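# Urnus Countertop Storage Bins and Baskets

Product information, revised February 2, 2025

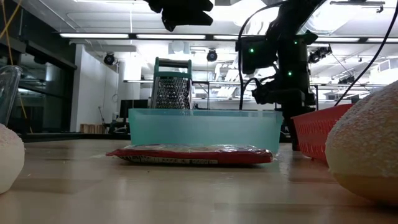

The Urnus series covers open-top plastic containers for kitchen tables, counters and shelves. It consists of solid-wall bins and slotted-wall baskets. Both are supplied without lids and are meant for packaged food, hand tools and small utensils that are taken out and put back several times a day.

## Solid-wall bin

The bin is rectangular and wider than it is deep. The walls are translucent with a frosted finish, so the outline of the contents can be made out from the side but printed labels cannot be read through them. Use the bin for items where quantity matters more than identity, or apply a label to the short side.

| Item | Value |
|---|---|
| Capacity | 3,660 ml to the rim |
| Recommended fill | 3,045 ml |
| Weight limit, carried by the rim | 900 g |
| Weight limit, standing on a flat surface | 4,000 g |
| Colors | Teal, clear, gray |
| Lid | Not available |

The capacity figure is measured with water on a level surface. The recommended fill leaves clearance below the rim for stacking trays from the Likeo range, sold separately.

## Slotted-wall basket

The basket has rows of small rectangular openings in the side walls. Air passes through, and loose crumbs fall out when the basket is tipped. It is suited to bread, rolls, onions and sponges that need to dry between uses. It is not suited to powders, rice or anything smaller than the openings.

Colors: red, white. The basket shares the weight limits of the bin.

## Placement

Both types stand on a flat base with no feet. On a finished wooden tabletop, lift the container to move it – grit trapped under the base will scratch the surface if it is pushed. Add-on felt pads are not recommended for the basket, as they hold moisture.

Tall tools such as a box grater are best kept upright behind the bin. Stored inside, a full-size grater stands above the rim and raises the center of gravity. Drinking glasses should be kept clear of the front edge, where the bin is normally gripped.

Flat packages can be stored on edge in the bin. Glossy wrappers slide against the frosted wall, so a partly filled bin should be packed from one end.

## Cleaning

- Hand wash in warm water with dish soap.
- Top rack only if machine washed.
- Use a soft brush on the slots of the basket.
- Do not use scouring pads on frosted walls. Abrasion leaves clear patches that cannot be restored.
- Dry upside down.

Tomato and turmeric stains on the clear version are cosmetic and are not covered by the warranty.

## Changes from the previous version

The rim of the bin was thickened in October. Bins from the two versions have the same outside dimensions, but older Likeo trays sit slightly proud of the new rim. Replacement trays carry a D after the size code.

## Ordering

Urnus containers are stocked at the Drunham warehouse and sold singly or in cartons of six. Cartons contain one type and one color. Trade accounts are handled by Singhal Housewares. Returns are accepted unused, in the original sleeve, with the packing slip enclosed.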